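Nov 5, 2019

Best day on the Gromia arm so far! I got in early and gave it the whole morning: bolts checked, cable followed back by hand, then the wrist brought slowly over the tray to see if it still comes in at the height I want.

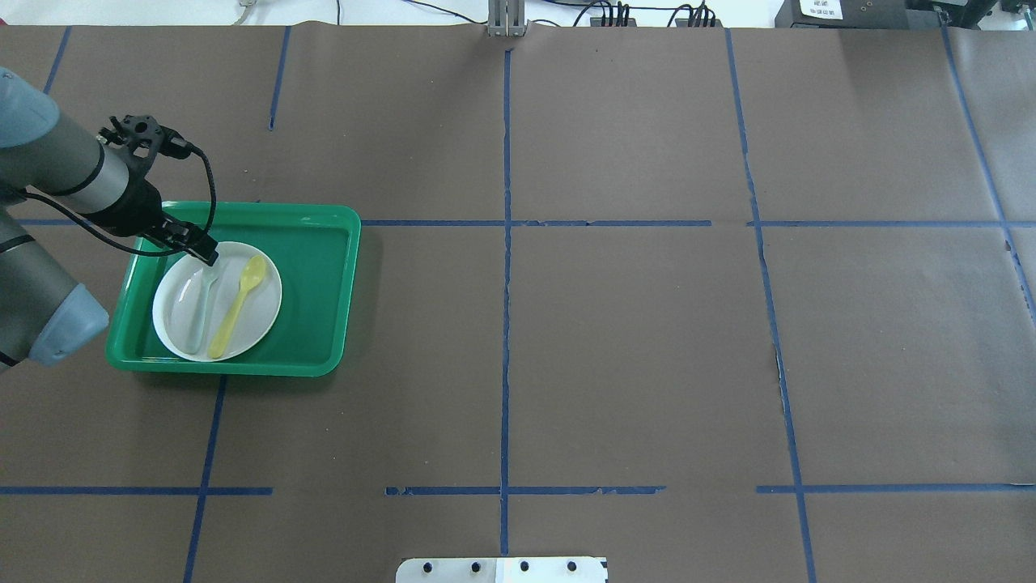
Gripper over the plate, two spoons in the green tray.

It does, very nearly. I ran the approach 33 times and nudged the height twice, and I love how small the nudges are getting (in January I was miles out). After that I went over the wrist camera, which had been bothering me all week. 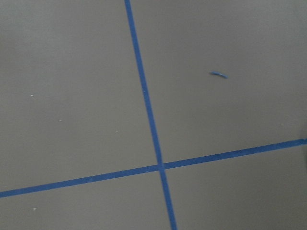
The focus is a touch soft, so I've written to Ganberg for the proper lens cloths and a spare mount. 36 for the pair, fair enough. I also tightened the bracket and saved the new settings under Sial, so I can go back if I hate them tomorrow.
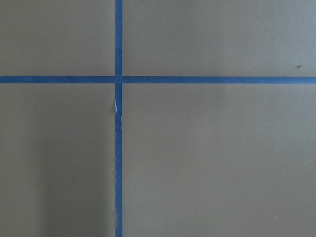 Tape is next on my list. I do like a fresh grid! One line has gone ragged along its lower half, and there's a pale fleck just under the crossing that I want gone before I calibrate again. The Fukeck roll should do it.

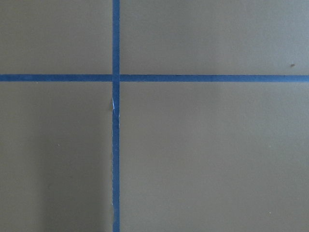

The crossing, with the white sliver on the left of the upright strip.

Grease for the base joint, then all 200 points again from the top. Can't wait.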